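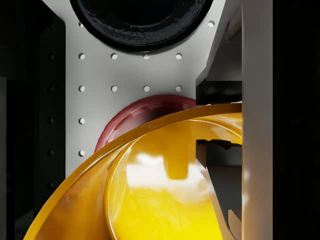 How long must the rack dry before the crockery is put away?

Leave the load on the Kelo rack for 13 minutes with the fan on, or overnight with the fan off.

4. Setting up and using the Kelo 3229 drying rack

4.1 Placing the rack
1. Stand the rack on a level worktop next to the sink. The spout must point towards the bowl of the sink.
2. Turn each foot until the rack no longer rocks.
3. Slide the drip tray in from the front until it clicks.
4. Check the fall of the tray by pouring in a cup of water. All of it should run out at the spout.

Note: On worktops with a raised front lip, fit the tall feet (part 2410) — these are supplied in the small bag with the cutlery basket.

4.2 Connecting the fan
1. Push the fan unit on to the two pegs at the rear.
2. Plug the lead into the fan unit first, then into the wall socket.
3. Press the switch once. The green light comes on and the fan starts after a short delay.

Caution: Do not connect the fan with wet hands. Keep the lead clear of the spout and the taps.

4.3 Loading
1. Put plates in the rear slots, facing the same way.
2. Place bowls upside down and tilted. A bowl left the right way up holds water and will not dry.
3. Hang cups and mugs on the side hooks.
4. Put knives in the basket with the points down.

The upper shelf carries up to 17 kg. Cast iron pans should go on the lower shelf whatever their weight.

Note: Plastic items dry more slowly than china or glass. Run the fan a second time if drops remain in the rim.

4.4 Cleaning
1. Switch off at the wall and remove the fan unit.
2. Take out the drip tray and wash it in warm soapy water.
3. Wipe the shelves with a damp cloth. Limescale can be removed with white vinegar — rinse well afterwards.
4. Let all parts dry before refitting the fan.

Caution: The fan unit must not be put in water or in a dishwasher. Do not use wire wool on any part of the rack.

Spare feet, trays and baskets can be ordered from Clillden. Quote the number printed under the drip tray.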